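How to run a pants-folding station with hand-held grippers at an open day

Written for the people staffing the Wukmont open day in January. If you helped last year, read the section on resets anyway. 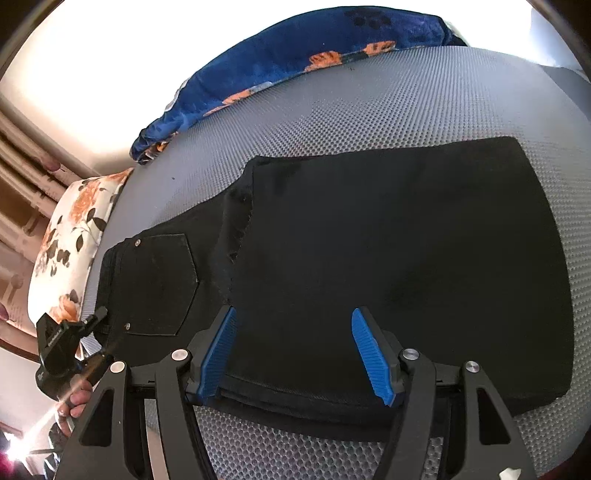
The station needs two people from our side and a bed-height surface. One person folds with the grippers and talks. The other keeps the line moving, hands out the spare pair and watches the clock. Visitors come through in groups and each group gets 30 minutes in the room, including questions.

What you need

Two hand-held grippers, one for each hand
Black denim pants, plus a lighter pair for people who have trouble seeing the edges of the black ones
A textured cover that stays put when the pants are dragged
Charged batteries and a spare card for each gripper
Wipes for the grip pads
A printed copy of the Stiswood sign-in sheet

Before the doors open

1. Spread the cover and pull it tight at the corners. Tuck the near edge under, or people will catch it with their hips.
2. Squeeze each gripper all the way closed and let it open again. The two pads should meet along their length. If one side lags, swap the gripper and put a strip of tape on the bad one.
3. Wipe the pads. Lint from denim builds up in the ribs and the cloth starts to slip.
4. Do three practice folds and play back the last one. Check that both jaws stay in view when you reach for the waistband.

Doing the demonstration

1. Lay the pants flat with the back pockets up. Tell the group what you are going to do before you do it, then work without talking for the first fold.
2. Fold one leg over the other. Pinch at the hem with one gripper and at the knee with the other, lift both together, and set the leg down.
3. Smooth the top layer with closed jaws. Press lightly. A hard push moves the bottom layer too, and then the edges no longer line up.
4. Bring the hems up toward the waistband. Stop short of the belt loops. Black denim is thick at the seams, and a jaw will often pick up one layer when you wanted two. Open, back off and take a deeper bite.
5. Leave the folded pants where they are and open both jaws wide. Hold still for a moment. We use that pause to mark the end of a recording.

A slow fold is fine. Last year the Riquelme group tried to beat each other's times and we ended up throwing out most of what they recorded.

What to tell visitors

The usual question is why a person is doing the folding at all. Say that the grippers record what the hands do, and that the recordings are used to teach a robot arm with the same kind of jaws. The goal for this garment set is 3000 folds. At the last open day visitors added almost 200, and 36 of those were pants. The rest were towels, which are easier and which everyone picks if you let them.

People also ask if the arm can do it yet. It does towels well. With pants it still loses the second leg a lot – say so if they ask.

Letting visitors try

Hand over one gripper first, then the second once they have picked up a pocket corner and put it down again. Children should stand on the low step and use the lighter pair. Each visitor gets two folds. Keep your own hands off the cloth while they work, even if it goes badly, as a third hand spoils the recording.

Resets

Shake the pants out between visitors and lay them down at a different angle each time. Last year we set them down the same way all afternoon and Lorena Ibarra had to redo the whole batch. Change which end the waistband points to as well.

Packing up

Copy the cards before you power anything down. The grippers go back in the Brustesness cases with the jaws closed. Covers and pants go in the laundry bin by the back stairs, and the sign-in sheet goes to Lorena.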